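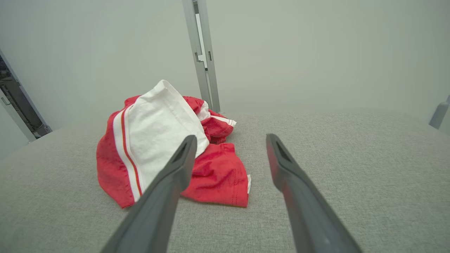
Open Day at the Hudell Laboratory: Frequently Asked Questions

When is the open day?
The laboratory will receive visitors on 4/17/19. Each demonstration lasts 30 minutes and is repeated through the afternoon.

What will be demonstrated?
Visitors will watch robot grippers handle clothing on a fabric-covered gray work surface. The work forms part of the Plolik project, which studies how machines pick up and fold soft items.

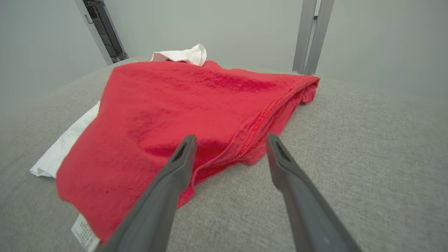 Cloth changes shape each time it is touched, and the project staff will explain how the software plans each grasp. Questions are welcome at the end of every session.

How many people may attend a session?
Each session is limited to 50 visitors. Groups should register in advance through the Grinport visitor office.

Is the open day suitable for children?
Children are welcome when accompanied by an adult – one adult for every 3 children.

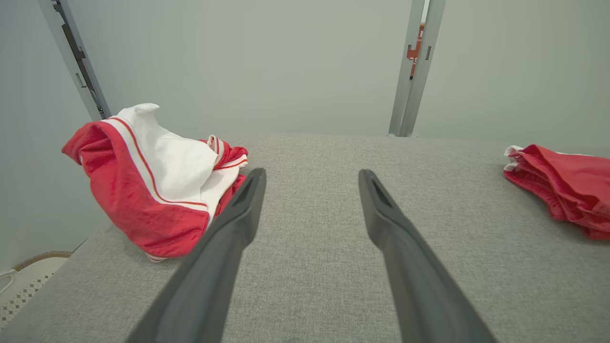

May visitors operate the robot?
Only trained staff may operate the equipment. Visitors are asked to remain behind the marked line while a demonstration is under way.

Where should visitors park?
Parking is free in the Yap Street lot. A second open day is planned for October.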